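# Registering a re-recorded album: same codes or new ones?

Posted in: Releases and Rights
Posted by: **Grara Records (label account)**

We are a small label preparing the reissue of a debut album by the group Olatunji Road. The original was issued on compact disc by another company, Vakora, which has since returned all rights to the band in writing. Nine of the songs will appear as first issued. The band has recorded the remaining two again from the start, with a new drummer, and wishes the new versions to replace the old ones on every format.

The distributor's form asks for a recording code for each track. Our understanding was that the song titles and writers are unchanged and that the existing codes would therefore carry over. The band's former manager believes that all of the tracks need new codes, as the label name is changing. We would be grateful for guidance on the following points:

- whether the nine unchanged tracks keep their codes
- whether the two new recordings need codes of their own
- whether the album as a whole needs a new barcode
- how the old drummer should be credited, if at all

The release is planned for November, on vinyl and digital formats. The vinyl will be limited to 70 copies on first pressing.

---

**Severyn Harasym**

The code belongs to the recording. It does not belong to the song, the album or the label. Once a code has been given to a particular recording, it stays with that recording when ownership changes. Your nine unchanged tracks should keep the codes assigned by the first company, even though the letters at the front may point to that company. A new code on an old recording would split its play counts and may delay payments to the performers.

The two new recordings are separate recordings and must have new codes. The song itself, as a written work, keeps its existing registration with the writers' society. If the arrangement has changed enough that the drummer or anyone else is to be named as a writer, that is a matter for the band to settle in writing before the form is sent.

With regard to the barcode, a new one is needed. The track content has changed and the label has changed, and each format should have its own. Please do not reuse the number printed on the original disc, as shops and chart services may still hold it against the earlier release.

The former drummer should be credited on the nine tracks on which he or she played, and the new drummer on the two. Sleeve notes often give one line-up for the whole album, and this leads to claims being refused later. I would list performers by track.

One further matter should be checked. Written return of rights is sometimes limited to the sound recordings and leaves out the artwork. If you intend to use the original cover, ask to see the wording.

---

**grultell_tapes**

Agree with the above. We had a reissue held up for 51 days over exactly this - the old codes had been typed with one wrong digit and the store treated the tracks as new. Copy them from the original paperwork if you have it and not from a streaming page.

Remastering is a gray area in practice. A light clean-up normally keeps the old code, but a full remaster that is sold as such normally gets a new one. You did not say whether the nine tracks have been touched.

---

**Grara Records (label account)**

Thank you both. The nine tracks have been adjusted for level only, for the vinyl cut, and will not be advertised as remastered. We shall therefore keep their codes.

We have now read the letter from Vakora again. It refers to "all master recordings and associated packaging," and we take this to include the cover, although we have asked for confirmation.

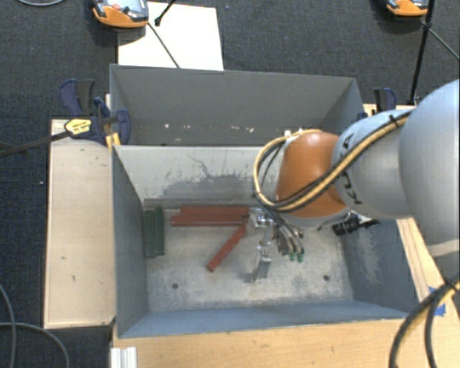
A related point has come up with the digital store listing. The form has a box for the original release date and another for the date of this edition. Our intention is to enter the original date for the nine older tracks and the November date for the two new ones, and to give the album the November date as a whole. Please advise if this is incorrect.

---

**Severyn Harasym**

That is how I would complete it, provided the form allows dates by track. Some forms accept a single original date for the entire album. In that case, enter the date of the new edition and state the earlier year in the copyright line for the recordings concerned.

It would also be sensible to add a short version note to the two new titles, such as "new recording," in the field provided for this purpose. Do not type it into the title field itself - stores tend to reject titles with extra wording, and the correction can take up to two weeks.

If the old versions are still on sale anywhere under the former label, ask for them to be withdrawn only after the new edition is live and the nine codes have been matched. Keep a copy of the withdrawal request with the letter from Vakora.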